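I finally found out why the arm kept going stiff on me, and I am so happy about it that I'm writing this up before dinner.

Quick recap for anyone who missed the June posts. I've been teaching the arm small kitchen-table jobs, and lately that means working near a plate. It had been going beautifully! Then last week it started stopping dead in the middle of a move: protective stop, brakes on, a beep from the controller and a log entry that said "joint torque limit" and nothing else useful. Two stops in one evening, then a clean run of 60 moves, then another stop. Maddening, and also (I admit it) kind of fun.

I blamed the cable first, then the payload setting. I reseated every connector I could reach and nothing changed.

At the plate, from the wrist camera and from the side:

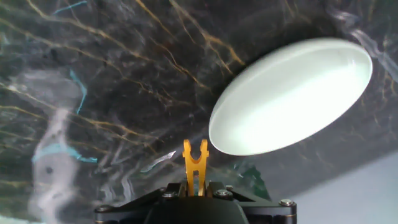
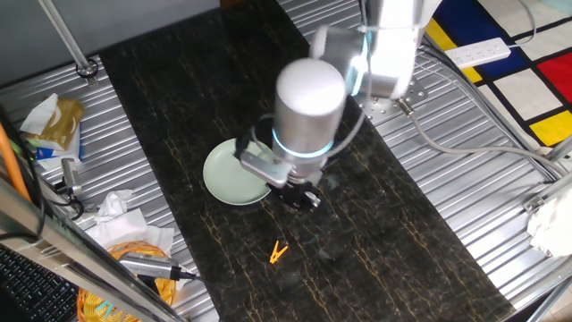
Siiri Kütt was the one who told me to stop poking at hardware and plot the height of the fingertips against the torque. So I did, all 900 lines of it, and there it was. Every single stop came at the lowest point of the move, and always toward the same end of the work surface. I had taught the table height at one spot and assumed the whole thing was level. It's 2 millimeters higher at the far end! The fingers were pressing into the stone, the arm felt the push and it did exactly what it should do, which was quit.

The fix took one evening. I now touch off at both ends, fit a slope between them, and keep a little more air under the fingertips. I also dropped the speed for the last bit of the approach. Please don't do what I was tempted to do at midnight and raise the torque limit until the beeping goes away. That limit is there for your fingers as much as for the table.

Still on the list: a friend in Basel says I should check the fingers for wear after all that pressing, and I want the log to print the joint number in plain words. If you've done that on a Wandetti controller, please tell me how in the comments!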